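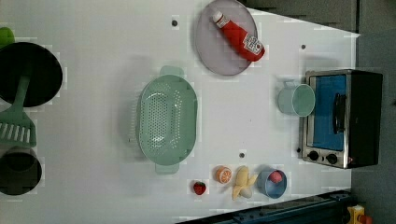

Zuletzt geändert: Januar, Fassung 22

Zilta am Küchentisch einrichten: vom Karton bis zur ersten umgeräumten Erdbeere

Wer den Einsteigersatz Zilta von Plulomance bestellt hat, besitzt jetzt einen kleinen Tischarm, ein Netzteil, eine Kamera samt Halter und eine Kurzanleitung, die auf einer einzigen Seite das Wort »einfach« öfter verwendet, als der Gegenstand es hergibt. Diese Anleitung ersetzt sie nicht, sie ist nur länger. Geschrieben hat sie Konrad Nowicki, die Abschnitte zur Kalibrierung stammen von Ksawery Adamczyk, der dabei mehr Geduld hatte.

Vorausgesetzt wird, dass der Arm schon festgeschraubt ist und die Software startet. Wer noch bei der Montage ist, liest zuerst die Seite »Tisch und Befestigung«.

1. Die Spielküche aufbauen

Plulomance empfiehlt für die ersten Übungen Holzwürfel. Holzwürfel sind dankbar und nach einer halben Stunde sterbenslangweilig. Wir arbeiten deshalb mit Spielzeug aus der Kinderküche: Obst, ein Teller mit Ketchupflasche, ein Becher, ein großes ovales Sieb, ein kleiner Ofen. Das Sieb kommt in die Mitte, der Ofen nach rechts an den Tischrand, das Obst nach vorn in eine lockere Reihe. Pfanne und Topf stehen bei uns links.

Zwischen zwei Gegenständen sollte so viel Platz bleiben, dass ein Greiffinger hineinpasst, ohne den Nachbarn mitzunehmen. Bei der Banane darf es etwas mehr sein. Sie ist krumm, und die Software nimmt ihr das übel.

Die Tischplatte ist am besten hell und matt. Auf einer weißen Platte heben sich Erdbeere und Orange ordentlich ab, beim blassgrünen Becher muss die Erkennung schon raten wollen. Schatten sind erlaubt, harte Schatten einer Schreibtischlampe nicht.

2. Kalibrieren

Im Menü »Arbeitsfläche« auf »Neu« gehen und der Fläche einen Namen geben. Unsere heißt Tidilholm, weil das Feld keine Umlaute mag und »Küche« deshalb abgelehnt wurde. Danach fährt man den Arm von Hand an die verlangten Referenzpunkte und bestätigt jeweils mit der Leertaste. Schraubpunkte in der Tischplatte eignen sich gut, sie wandern nicht.

Am Ende zeigt das Programm einen Gütewert an. Ab 62 lässt sich arbeiten. Darunter greift der Arm mit großer Entschlossenheit neben die Erdbeere. Wer den Wert nicht erreicht, prüft zuerst, ob der Kamerahalter fest sitzt, und erst danach alles, was das Handbuch vorschlägt.

3. Der erste Auftrag

Wir fangen mit der Erdbeere an. Sie ist klein und liegt frei. Ziel ist das Sieb.

»Auftrag anlegen« wählen, die Erdbeere im Kamerabild anklicken, dann eine Stelle in der Mitte des Siebs. Die Greifhöhe auf den niedrigsten Wert stellen, die Geschwindigkeit auf »Langsam«. Es gibt auch »Schnell«. Bitte später.

Beim Sieb ist Vorsicht geboten: Die vielen Löcher im Boden hält die Erkennung gern für viele kleine Gegenstände. In den Einstellungen unter »Filter« gibt es dafür den Schalter »Muster ignorieren«, der ab Werk ausgeschaltet ist. Warum, hat uns der Kundendienst freundlich und ohne Inhalt beantwortet.

4. Schwierigere Fälle

Der liegende Becher ist die erste echte Prüfung. Zeigt seine Öffnung zum Ofen, muss der Greifer von oben quer zur Wandung ansetzen. Die Voreinstellung will ihn am Rand packen und schiebt ihn dabei vor sich her.

Die Ketchupflasche liegt bei uns schräg auf dem Teller. Man markiert sie am besten knapp hinter der Kappe und dreht den Greifwinkel von Hand nach. Der Teller kommt sonst ein Stück mit – das sieht großzügig aus, zählt aber als Fehlgriff.

Die Ofentür lassen Anfänger zu. Für Türen gibt es das Zusatzmodul Kaczmarczyk, es kostet extra und wird auf einer eigenen Seite besprochen, sobald wir unseres zum Laufen gebracht haben.

5. Speichern

Aufträge werden nicht automatisch gesichert. Vor dem Beenden »Datei«, dann »Ablauf sichern«. Die Kalibrierung wird getrennt gespeichert, im Menü »Arbeitsfläche«, ganz unten.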